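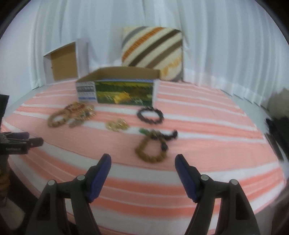 Project Architect, Housing
Prenden office, full time, permanent

Roy Urka is an architectural practice working on housing, small public buildings and the reuse of industrial structures. The practice is looking for a project architect to join the team delivering the second phase of the Sevdale Yard scheme.

The project

Sevdale Yard occupies a former rail goods depot between the canal and the existing terraces. The masterplan provides 600 homes at completion. Phase one is on site. Phase two comprises 113 homes in four blocks of three to seven storeys, with 1,000 square metres of workspace at ground level and a shared court above a basement plant room. The retained goods shed will be repaired under a separate contract - coordination with that team forms part of the role.

Planning permission for phase two is in place. The appointment begins at technical design and continues to handover.

The role

The project architect will report to the associate in charge, Rajitha Pathirana, and will be responsible for:

Preparing and checking the general arrangement and envelope packages
Coordinating structural, services and fire engineering information
Discharging planning conditions, including brick and mortar sample panels
Attending site and design team meetings in Sevdale, normally every fortnight
Supervising two architectural assistants

Requirements

Registration as an architect in the UK
Experience of at least one residential building above five storeys, taken through technical design
Good working knowledge of current building regulations, in particular fire safety and overheating
Competence in a BIM environment

Experience of brick detailing and of working for a housing association client is desirable but not essential. 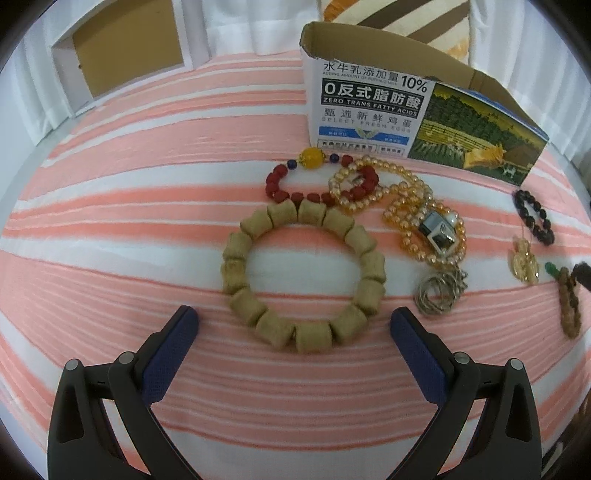
Bracelet of barrel-shaped beads on striped cloth.

Terms

Salary is set according to experience. The practice pays professional subscriptions and contributes up to 2,000 pounds a year towards approved study. Office hours are 9.00 to 17.30, with the option of two days a week at home after the first three months.

How to apply

Send a CV, a covering letter of one page and a work sample in PDF format, marked "Sevdale phase two". The sample should include at least one construction detail drawn by the applicant - state clearly which parts of the work are your own. Applications close at noon on the last working day of May. Interviews will be held at the Prenden office and will include a short discussion of a drawing supplied on arrival.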